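Pre-upgrade checklist for the Gistville hosts, with my notes

Nov 16, 2014

I said I'd write this up after the last round of host upgrades, and then I kept putting it off. Lowri Trevor asked for it twice, so here you go. It's the list I run through before I let a hypervisor host anywhere near an upgrade, with comments on what I found this time. Your shop will have its own quirks, so cross out what you don't need.

Status is OK, FIX or SKIP. I don't do colors.

1. Backups finished and one test restore done
Status: OK
Comment: I restored a small file server to a scratch network and logged in to it. A green tick in the backup console doesn't count as a test in my book! The restore took 20 minutes, most of it me hunting for the local admin password.

2. Management server database backed up separately
Status: OK
Comment: Easy to forget if the nightly job only grabs the VM. Ilse Janssen dumps ours to the De Haan share and I copy it off again by hand. Belt and suspenders, I know.

3. Free space on every datastore
Status: FIX
Comment: One was down to 5 percent. I found 790 GB of old snapshots and orphaned disks on it, a good chunk of them mine from a migration test I swore I had cleaned up. Deleted the ones I was sure of, moved the rest and asked people to claim their stuff before December.

4. No VM running on a snapshot
Status: FIX
Comment: See above. Consolidate these the day before, please. Doing it in the maintenance window will eat your whole window, and the big database server gets grumpy while it's going on.

5. Cluster can lose one host and still run everything
Status: OK
Comment: We have 4 hosts in this cluster and memory is the tight spot. I put one in maintenance mode at lunch and watched the others. They were busy but nothing swapped. If you have reservations set on VMs that don't need them, now is a good time to go through and clear them out – I found several that went back to before I started here.

6. Nothing pinned to a host
Status: FIX
Comment: Two things to look for, ISO files still mounted from local storage and affinity rules somebody made for a license. I had both. The ISO one is the silliest, you sit there watching a host hang on its way into maintenance mode because of a Linux install disc.

7. Firmware and drivers match the vendor's list
Status: FIX
Comment: Network card firmware was behind on one host only. It had its board swapped and never got brought back up to the same level as the others. Check each host separately, don't do what I did last year and check the first one and assume.

8. Licenses and keys
Status: OK
Comment: All in the password safe. Rusedeck (our ticket system) has the renewal dates too, and I fixed one that was wrong.

9. Graphics cards and passthrough VMs
Status: OK, with a grumble
Comment: VMs with a passthrough card won't live migrate, so they have to be shut down and somebody has to warn the people using them. We have a small group of these for 3D work and simulation. Before and after the upgrade I open a saved view on each one and compare.

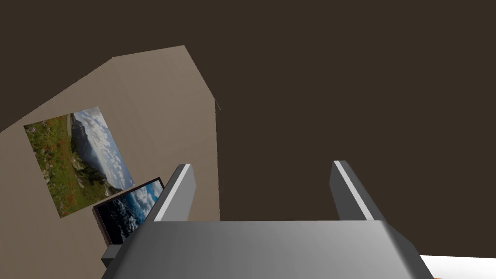

Passthrough settings are the first thing I write down, with the device address and the memory setting for each VM, as the addresses can shift after a firmware update and then the VM won't power on. Next I check the driver version inside the guest. After that it's the saved view, and I look at shading more than anything: smooth gradients should get lighter or darker evenly, and I want that to stay a gentle change and not go to stripes over a remote session. Then log out, log back in, and look again. Write down the display protocol settings while you're there, I always end up wanting them later.

10. Remote console access to the hardware
Status: FIX
Comment: Log in to the management card of every host from the place you'll be sitting on the night. Fusedgate, our firewall, was blocking one of them from the VPN. I would have found that out at midnight otherwise.

11. Time sync
Status: OK
Comment: All hosts agree. Boring, lovely.

12. Way back
Status: OK
Comment: Old installer on a USB stick, host configs exported, and a printed sheet with the IP addresses and VLAN numbers. Yes, printed. The wiki is a VM.

Still open: 3 is waiting on people to answer my email, and 7 needs a slot when I can reboot that host. Ilse has the second key to the rack. I'll update the statuses when those are done.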